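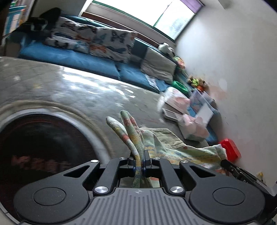
Yareli Zepeda

Reading time: 2 min

Care and Adjustment of the Hand-Held Gripper
Course handout, Unit 2. Revised 12/09/2018

Students are expected to have read this handout before the practical session at the Greenberg building. It covers the two-jaw gripper on the Skalarmont bench, in the form used for cloth handling. The gripper is carried by hand during this unit and is not mounted to the arm until Unit 3.

Parts referred to in these notes

The ridged gray plate is called the face plate. The black arms on either side of it are the outer arms, and the two straight bars between them are the inner links. Silver caps cover the pivots, and six of them can be seen from the front. The jaws close at the centre. When the gripper is holding a garment, as it is with the green patterned one, a narrow dark blue piece shows on each side of the fabric. In the inspection sheet these are listed as "blue pieces, left and right", and students should use the same wording.

Before use

Hold the gripper with the face plate toward you and open and close the jaws slowly, with nothing between them. The arms should move together. If one side lags, stop and record which side. Do not force the jaws closed by hand.

Check each pivot cap with a fingertip. A cap that turns freely or stands higher than its neighbour must be reported to the instructor before the gripper is used. Students do not tighten caps themselves in this unit.

Wipe the outer arms with a dry cloth. Matte black surfaces show dust readily, and pale specks like those on the left arm should be removed at the start of the session. Solvent is not permitted on the jaws.

Setting the grip on cloth

Lay the garment on the tabletop and choose a point away from any hem or stitched panel. Close the jaws until the cloth is held, then lift slowly. A good pinch draws the fabric into upright folds above the jaws. Two folds are acceptable for the purposes of this unit. If the cloth slides, lower it, open the jaws fully and begin again. Tightening the grip while the cloth is in the air tends to pull it sideways and gives a misleading result.

The grip setting on the Gadia controller should read 313 at the start of the practical. Students may raise it in small steps, but it must not pass 600. Write down the final setting whether or not the lift was successful.

After use

Open the jaws and look for threads caught at the inner links. Remove them with the plastic tweezers from the Zurdale kit. Metal tweezers mark the jaw surface and are not to be used. Return the gripper to its case with the jaws open.

The jaws are replaced each March, or earlier if wear is found. Replacement is demonstrated in class and is not assessed.

Submission

Hand in one inspection sheet per pair. Sheets without a final grip setting will be returned unmarked. Questions about the practical may be raised at the start of the next lecture.

Shares: 63
Comments: 2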